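Search this list Advanced Go
Category: Manipulation > Learning from demonstration

Subject: Re: gripper width drift on bare-table segments
From: Ustyna Dmytriv

On the earlier message in this thread, Malinowski wrote:

> We retrained the Clilow policy on the hand-held data with the idle
> segments stripped out, and lost more than we gained. Grasp success
> was fine. What went wrong was the start: with nothing near the
> fingers the policy closes by a few millimetres, opens again, and
> repeats. The Nerau group suggested the width labels were noisy. Has
> anyone looked at the labels on frames where the gripper is open
> over an empty surface? We have 200 demonstrations and would rather
> not record them again.

Yes, and I think the labels are your problem, though stripping the idle segments has made it worse.

We get the width from the images. There are no encoders on the hand-held unit, so each frame is passed to a small network that finds the two inner finger faces and returns the opening. On frames with an object between the fingers the result is steady. On frames with only table between them it is less so, and the error depends on the table. We had the same chatter in the Wirneck runs and spent some time blaming the controller.

To separate the causes I clamped the fingers at a fixed opening and swept the gripper over several surfaces, then plotted the estimated width against frame number. A correct estimator gives a flat line. On plain matt card it does. On wood-grain laminate it wanders, and the worst stretches coincide with glare on the table or a soft shadow next to a fingertip. My reading is that the network takes the edge of the shadow for part of the finger and shifts the face inwards.

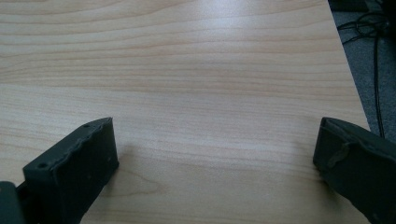
Fig. 1. Open gripper over wood-grain laminate. Note the faint shadow beside the tip of the left finger and the diffuse glare further up the table.

The outline of the fingers is another matter. The rim on the left one is ragged, and there is a lighter ridge or smear across the face of the right one. I expected both to matter. Masking them made no difference to the width trace that I could measure, so I have left the finger model alone. Background outside the table (carpet, cables) also had no effect in our tests, but I would not rely on that if your crop is wider than ours.

What we changed:

1. Idle segments stay in. We keep up to 300 frames per demonstration before first contact. With those removed, the policy sees very few open-gripper states and has little to average the label error over.

2. On those frames the width is replaced by the median over the whole segment, provided the operator was told to hold the trigger still. Ours were. If yours were not, this step will erase real motion and you should skip it.

3. Random brightness patches are pasted on to the table region during training of the width network. The patches have soft edges. Hard-edged ones did not help.

4. The policy input is otherwise unchanged, with 6 past widths and the current image.

After steps 1 and 2 the opening chatter was gone in 97 of the test starts and still visible in the remaining three. Step 3 mainly helps with the raw trace – I would not claim an effect on the policy from it, as we did not run it alone. All tests used one table under the same ceiling lights, so please treat the result as narrow.

You should not need to record again. The width estimates can be recomputed from the stored images, and the segment boundaries are already in your index if you used the same conversion script as us. Check the time stamps first. In an older version the width was written one frame late, which shows up as a small step at the end of every idle segment once the median is applied.

Two things I have not settled. The first is whether the median should be taken per segment or per session; per session is smoother but hides any slip in the finger mounts. The second is what to do with the frames just before contact, where the object is in view but not yet between the fingers. At present I leave those labels raw and accept the noise.

If you can send one of the bad starts with the width trace next to it, I will run our estimator over it and post both curves to the list.

Ustyna

Previous message | Next message | Sort by thread
Contact the list owner | Back to top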